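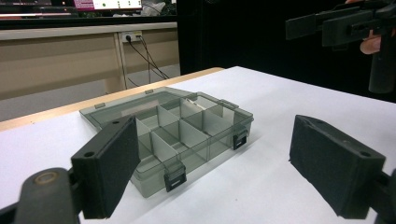

Progress report to the Unby Fund
Small parts storage, Toltano repair room, Tiltulbridge
Prepared by Angeliki Karras
12 July 2026

This report covers the second part of the grant. The first part paid for the benches and the lighting and was reported on last October. The second part was for storage of screws, springs, fuses, washers and the other small parts we use in household repairs.

Your original award for this part was 3,000. We have spent most of it on compartment boxes and shelving, and the balance is listed at the end.

Boxes

We settled on a shallow gray see-through box with a hinged lid and two black snap latches on the front. Prodromos Triantafyllou tried three kinds before we ordered. The deeper ones held more, but small screws ended up under larger ones and people tipped the whole thing out to find what they wanted. With the shallow box everything is in one layer.

The order was placed with Gkikas and came in two deliveries. We now have 74 boxes. The second delivery was nine days late, which pushed back the sorting, and four boxes had cracked lids. Gkikas replaced those without charge.

The lid folds all the way back and lies flat on the table. This takes more bench space than we planned for — an open box needs twice the depth of a closed one — so we have moved the sorting work from the side bench to the white table. 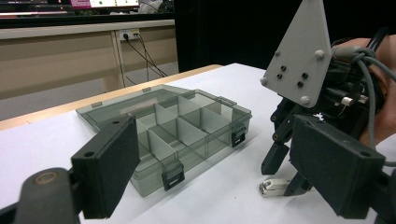 Sorting and labeling

The old stock was in jars, tins and envelopes. We made a list of part types before moving anything, and the list came to 239. Some of these will be merged. We had separate entries for brass and plated washers of the same size, for instance, and the repairers do not need them kept apart.

Each box is given a number and a card showing what goes in each compartment. The card is filled out while the box is still empty, then the parts go in, then a second person checks the contents against the card. It is slow work but we have had few mistakes to correct. Electrical parts are finished. Fasteners are a little over half done. Springs and clips have not been started.

One problem came up with the smallest washers. In the first boxes we filled, some of them got under the dividers when the box was carried on its side. We now put those sizes in small bags inside the compartment, and the boxes are carried flat.

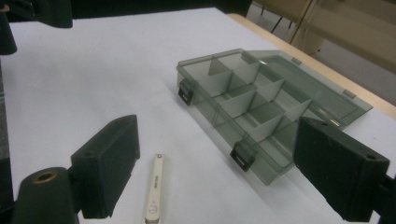 We have also changed how the boxes are put back. Both latches have to be fastened before a box goes on the shelf. A notice to this effect is on the end of the shelving, and Prodromos goes over it with new repairers on their first evening.

Shelving

The shelving is up and fixed to the wall. It was built by Prodromos from the drawings sent with our application, with one change: the bottom shelf was left out so the heavy toolboxes can stay on the floor.

Remaining work and money

Still to do are the rest of the fasteners, all of the springs and clips, and a printed index to hang by the door. We expect to finish in October.

The unspent balance is 210. We ask to use it for label stock and a few spare latches. Please let me know if this needs a separate request.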